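The Shezi Update

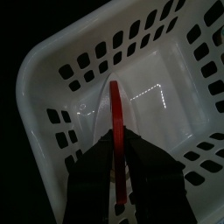 Nobuhle Adams had 3440 unread messages when she came back from leave, and the first one she opened told her that her desktop was going to change.

The subject line said Shezi Is Coming To Your Desk. Inside was a picture of a blue screen with a round button in the middle of it. The company had used Uvus for eleven years. Uvus was gray and slow and had a menu with names in it like Tools 2 and Other Tools. She knew where everything was.

"When does it happen?" she asked Sipho Mahlangu, who had the desk across from hers.

"Tonight," he said. "Save your stuff."

She saved her stuff. She worked at the Gevville water office, in billing, and her stuff was mostly spreadsheets, plus a folder on the desktop called NEW FOLDER (4) that held everything she had not decided about. There were letters from customers in it, half a budget, and a recipe for lentils her mother had typed out and mailed to the work address by mistake. Her mother had died in March. Nobuhle had never moved the recipe anywhere because moving it meant choosing a place for it.

She copied the folder to the shared drive. The bar went halfway across and stopped. A box came up and said the drive was full. She tried again and got the same box.

"Call Jenum," Sipho said.

Jenum was the outfit that ran their computers. She called and was told she was caller number six. She ate a sandwich at her desk and listened to the music. At four thirty a man picked up and said that everything on the desktop would carry over.

"Everything?"

"Anything under the limit."

"What's the limit?"

"A thousand items. You'll be fine. People don't have more than that."

She right-clicked the folder and chose the last line of the menu. It said 1837 items. She read it to him.

"Huh," the man said. "Well, it takes the first 1000."

"First how? By date? By name?"

She heard him typing. Then he said he would have to find out, and he put her back on hold, and at five the music quit and the line went dead.

Sipho had his jacket on by then. He came around and looked over her shoulder.

"Print the ones you care about," he said.

"The printer's been down since before I left."

"Then delete the ones you don't."

It was a reasonable thing to say and she was annoyed by it. He took his jacket off again and pulled a chair over. They sorted the folder by type and got rid of the shortcuts, which mostly led nowhere. They got rid of the duplicates. There were eight copies of a parking map. Sipho read the names out loud and she said keep or go, and after a while she stopped looking at the screen and only listened.

"Meter complaint, Third Street."

"Go."

"Meter complaint, Third Street, final."

"Keep."

"Lentils," Sipho said.

She didn't say anything. He waited, then went on to the next one.

The lights in the hall went off at seven. By a quarter to nine the folder said 996. Sipho said good night and asked if she wanted a ride, and she said she had her car.

When he was gone she opened the recipe. It was one page, in a large font, because her mother's eyes had been bad. Two onions. Do not rush the onions. At the bottom it said, love to you and call me about the weekend. Nobuhle read it twice. Then she took a pad out of the drawer and copied the whole page by hand, including the last line, and put the sheet in her purse. She left the computer on, as instructed.

In the morning the screen was blue and the round button was in the middle of it. She pressed it. A panel slid out with the weather in it, and the weather was for a different state. Sipho was already clicking around.

"They moved the calculator," he said.

It took her ten minutes to find the desktop, which was now called Home. The folder was there. She opened it and scrolled down to the L's.

"Is it there?" Sipho asked.

"It's there," she said. "The font's different."

She changed it back and started on the messages.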